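**Memorizing a long choral piece by June, how are you all doing it?**

**altoline_two**

So our director has decided we're doing the Orozco setting off book. All of it, twelve minutes, mostly a cappella, and the text is in Latin. I've sung in this choir for years and we've never memorized anything longer than a carol! I can hold the opening fine, but from bar 50 on the altos keep swapping notes with the second sopranos and my brain just slides over onto their line. Anybody got a method that works for inner parts? I don't have a piano at home, only a cheap keyboard and my phone.

**barihunk_no**

Write the text out by hand. No music, just the words, with a slash where you breathe. I did that for a big Sarkar piece last winter (236 bars, and the basses get the tune for maybe four of them) and once I had the words cold the notes mostly came along for the ride.

**altoline_two**

I've tried the words! The words are okay. It's that the same line comes back three times with a different ending and I always sing the second one.

**pagefour**

Then learn the endings first. Start at the last page, get it solid, go back one page, sing to the end, and so on. You're always heading toward something you know, which does wonders for the nerves. I also quit practicing on the couch. I sit up at the table, no score within reach, and sing a page straight through before I let myself go check it.

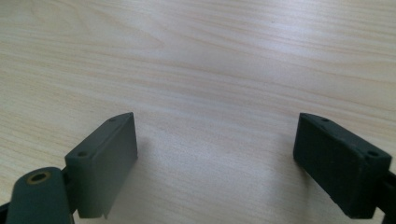
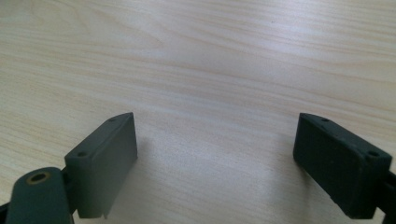
**tenor_ish** The backwards thing never worked for me, sorry. I tried it with a Mass setting and ended up with a gorgeous Agnus Dei and no idea how we got there. You need the harmony going forward, especially in a piece with no accompaniment, or you've got nothing to hang your entrance on. I'd get a recording of the full choir and sing along with it until you're sick of it.

**pagefour**

Full choir recordings are how people learn other people's mistakes. And their tempo! We had half a section last year who'd all learned from the same one and they dragged every single cadence.

**tenor_ish**

Okay, fair about the tempo. I still think she needs to hear the sopranos while she's doing it.

**barihunk_no**

You can have both. I use Faltix for this, you load the parts and turn your own line up or down. I start with mine loud, then bring it down a bit each day until it's gone and I'm singing against the other three. It costs me nothing beyond the time it takes to put the notes in — which is a lot of time, I won't lie.

**altoline_two**

Ooh, turning my line down slowly is smart. Does it do lyrics? And can it handle the bars where the altos split?

**barihunk_no**

Lyrics yes, but it sings everything on "ah" so you have to supply them yourself. For the split just make two alto parts.

**quaverly**

Second alto here, I sang the Orozco with the Grurko festival chorus. That spot after bar 50 gets everybody. What saved me was noticing that the altos take over the note the sopranos just left, so I quit counting and listened for my note in their line. Mark it in pencil now, while you've still got the score. The third ending is the only one that goes up, too, so if you feel yourself heading down you're in the wrong verse.

**altoline_two**

Oh my gosh, it IS the only one that goes up. I've been staring at this thing for weeks. Okay, going to try the table thing and the pencil thing, and I'll fight with the software over the weekend.

**tenor_ish**

And if it all goes wrong in the concert, keep your mouth moving and come back in on the Amen.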